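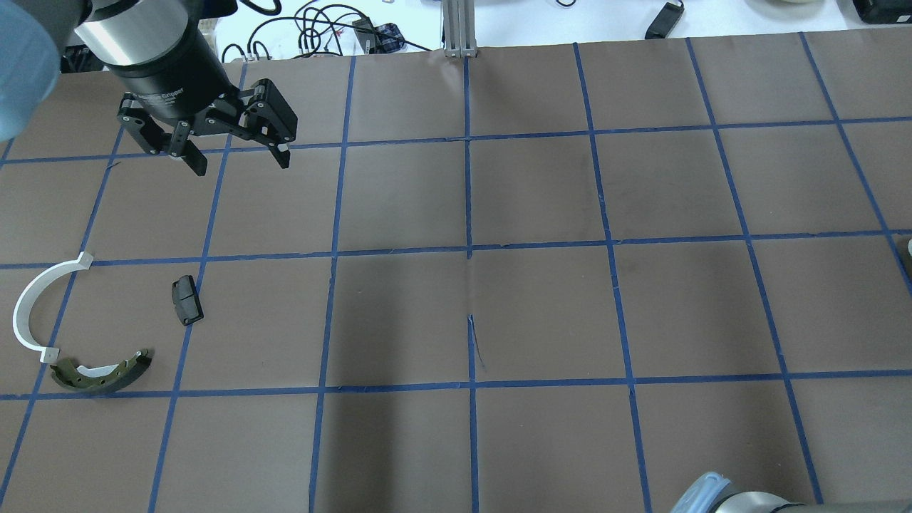 One reader wrote to us in January that a brake shoe is a brake shoe, that you bolt it in, wear it out and throw it away, and that there can't possibly be enough in it for a whole article. I took that letter with me to Mujić, the small brake parts workshop in Ilholm, and read it aloud over coffee. The owner laughed so hard she had to put her cup down.

"Throw it away!" she said. "Tell them to mail it to me first."

She has been collecting and sorting old drum brake parts for years, and she talks about them the way other people talk about seashells. I had planned on half an hour. I stayed 90 minutes and only left because my parking ran out (I would happily have stayed until dark).

What gets her going is the curve. A drum brake works by pushing curved shoes outward against the inside of a turning drum, so everything about the shoe comes down to how well its arc fits. The backing plate gives it the shape and the lining does the rubbing. "People look at the lining and ask how much is left," she said. "Sure, ask that. But set the thing down on a flat bench and look at it from the side! You see right away if the plate has been bent, or if somebody dropped it."

The flat bench is a big subject with her. She wants a plain brown covering on it, and she wants it marked off in squares with blue tape. When I asked why blue, she gave me a look of real pity. "You can see it. I tried cream-colored masking tape for a whole winter and I was forever hunting for the line."

The squares started with a job for a customer called Brometen, who sent in 76 shoes in one crate, with no labels and no list. "They were from I don't know how many kinds of wheel, all mixed together, and every one of them looked like the one next to it until you got your glasses on. I cleared everything off, ran the tape down the long way, then across, and put like with like. By supper I could read the bench like a page."

She doesn't measure the squares with any great care. I asked, expecting a system, and there wasn't one. The width is whatever lets her put a shoe down with space for her fingers on either side. The tape goes on by eye, and when the covering gets creased she smooths it with her forearm and carries on.

There is one rule, though, and she repeated it twice so I would be sure to write it down. A part she has made up her mind about goes inside a square. A part she is still thinking over can lie across a line for as long as it likes.

"My nephew hates that," she said. "He comes in and nudges everything straight. Then I have to start thinking all over again!"

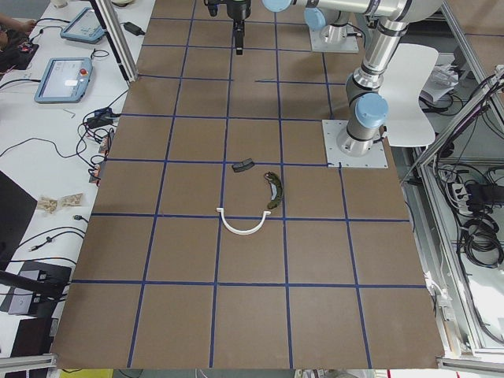 Parts on the taped bench, with the white arc lying across a line.

She likes having plastic pieces mixed in with the metal, and I hadn't expected that from somebody so devoted to old brakes. Curved plastic, she told me, teaches your eye. It's light, it has clean ends, and if you put a plain arc near a shoe you start to notice how different two curves can be. "I give people a plastic one to hold first, when they come to learn. Then the shoe. They always say, oh, it's heavier than I thought. And then they turn it over and find the holes, and now they're interested."

The holes! We spent a good stretch of the afternoon on holes. Some shoes have them for springs, some for pins, some for rivets, and on older ones you can find an extra that she can't account for at all. She writes these up in a notebook bought from Vullent, the stationery shop down the hill, and the latest entry was number 803. Each one gets a pencil outline of the shoe, with the holes drawn in, and a line or two of comment. My favorite read, in full, "Two holes left, one right, why?"

She also keeps color notes. Olive green backing plates are the ones she is fondest of, though she admits this has nothing to do with how they work. "Black is fine. Bare metal is fine. But I see a green one and I'm glad all morning."

I asked what a beginner ought to do with a box of mixed parts and she answered before I'd finished the question. Get a brown cover on the table, get the tape out, and leave yourself more squares than you need. Put small things near the middle where they won't roll off. Don't stack shoes on each other. Wear a mask and don't blow the dust off old linings, ever, as some of it can be asbestos and you don't want that in the air. On that last point she stopped smiling completely.

There are 24 shoes waiting for her to get to this month, all in one box by the door, and she was plainly itching to open it. She walked me out by way of the notebook and showed me the next blank page, where she had already sharpened a pencil and left it in the fold.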